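Home | Forums | Street & Variety | Props and Rigging | Search

Unicycle hub bearings: cartridge or loose ball for outdoor work?

Posted in February by kvido_s

I have a 5 ft giraffe that does street pitches from spring on. The lower hub has started to click under load, once per crank revolution, always on the left side. Bearings are loose ball in a pressed cup. I can regrease and reset the preload, or have the hub bored for cartridges. The shop in Wumlow will do the machining but wants the wheel for two weeks. Has anyone done this conversion and kept it?

Kvido Ševčík

Reply from vlcek_rigging

Once per crank revolution is not a bearing symptom in my experience. A bad ball gives you noise at irregular points. Check the cotter or the crank taper first. Pull the left crank, clean both faces, refit dry and torque it. Ride it for an hour before you spend money.

Libor Vlček

Reply from mornedwood

Disagree on the dry taper. I grease mine very lightly and have had no creep. Agree that it is probably the crank. The other candidate is the chain: count the links against the sprocket teeth and see if the click follows a tight spot.
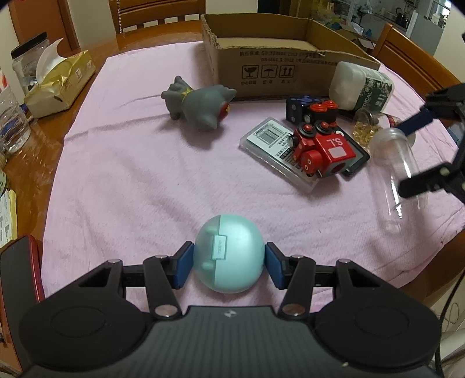

Onumley, February

Reply from kvido_s

Pulled the crank this morning. There is a bright band on the taper about a third of the way around, so it was not seating fully. Cleaned it and refit it dry as Libor said. Chain tension is even all the way around, no tight link. The click is gone on the flat but I still get it when I idle one-footed.

Reply from vlcek_rigging

Then the crank is worn and will walk again. Replace it. Retorquing a damaged taper buys you a few shows at most. And mornedwood, grease lets the crank climb further up the taper at the same torque. On a soft alloy crank that splits the eye.

Reply from mornedwood

Mine are steel. I have over 69 shows on the current pair.

Reply from pitch_and_hat

Going back to the original question, I converted a Courtois frame to cartridges three years ago and would not do it again. The seals keep out rain but fine grit gets past them on gravel squares, and then the whole unit is scrap. With loose ball I can strip it in a parking lot and put new balls in. The quote for boring mine was 895 and that did not include the bearings.

Reply from vlcek_rigging

Grit past the seals means the wrong seals. Use contact type on both sides and accept the drag.

Reply from pitch_and_hat

They were contact type.

Reply from kvido_s

That price settles it for this year. I have ordered a pair of steel cranks and will repack the loose balls while it is apart. Will post again once it has been ridden outside.

Print this thread | E-mail this thread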